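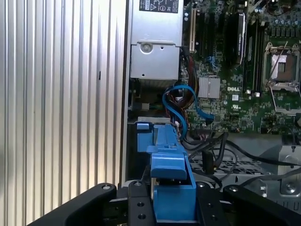
By Tariq Malik
Thursday, November 3, 2022
Filed under: Work & Home | 5 comments

Ineke Van Dijk had her coat on when I got to the shop, and she kept it on for most of our talk. The heat at Whitcombe Office Resale doesn't come on until noon, she told me, and that's her own rule so she can't complain about it. She made me tea in a mug with no handle and we sat down on two desk chairs she's been trying to sell since May.

I wanted to talk to her about offices closing. Not the big sad story of it (we've all read that one) but the plain business of emptying a place out. Who takes the desks? Where do the PCs go, and the forty kinds of stapler? Ineke has been doing clear-outs long enough to have opinions on all of it.

"People think it's the furniture that's hard," she said. "Furniture is easy. You pick it up, it goes in the truck. What takes forever is the drawers."

The drawers! She got quite worked up about the drawers. Soup packets, birthday cards, single shoes, a whole set of somebody's dental X-rays. At an insurance office called Cenduter she and her business partner, Geert Kramer, had 148 desks to clear and found something personal in nearly every one.

"Geert wanted to toss it all and I said no, we box it, we label it with the desk number, we give it back. It cost us 2 extra days. We got the nicest thank-you letter out of it, and then we lost the next job to someone cheaper, so there you go."

I asked about the computers, mostly because I have an old desktop in my closet that I've been feeling guilty about.
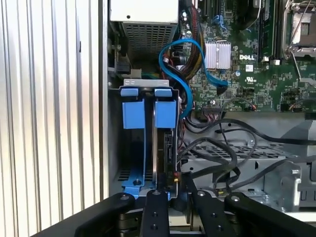 "Do you know what's on it?" she asked me. I didn't. "Then find out before you give it to anybody. Take the drive out and keep it if you're not sure. I say that to everyone and half of them look at me like I asked them to do surgery."

She doesn't do much with electronics herself. A man named Bartosz Wysocka buys them from her by the pallet, and she's happy to see them go. What she likes is chairs. She talked about chairs for a good twenty minutes and I enjoyed every bit of it, though I've lost most of my notes to a tea spill. I do know that she thinks armrests are where a cheap chair gives itself away, and that you should sit in one for the length of a phone call before you pay for it.

So who buys all this stuff now? "Home people," she said. "Before, it was start-ups, they'd take 30 desks in one go. Now it's one desk, one lamp, and can you help me get it up the stairs."

Does she mind? She thought about that one. "It's more driving. But you get to see where it ends up. I sold a boardroom table to a family over in Skalby and they eat dinner at it. Six kids. It had only ever had meetings on it."

The phone rang twice while we were talking and she let it go both times. The third time she picked up, listened, said "No, the green ones are gone," and hung up. Then it was noon, the radiator started banging, and she finally took off her coat.

Shared 30 times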